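PASITZ, May 3, 2019 -- The mayor of Pasitz has named Laurențiu Oprea as her choice to head the city's police oversight office. The post has been empty since April, when the last head stepped down over a dispute about access to case files.
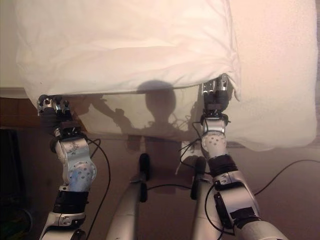
Oprea told reporters he would open the files on 36 unresolved complaints -- most of them from the Warkier district -- if he is confirmed. The council votes next week.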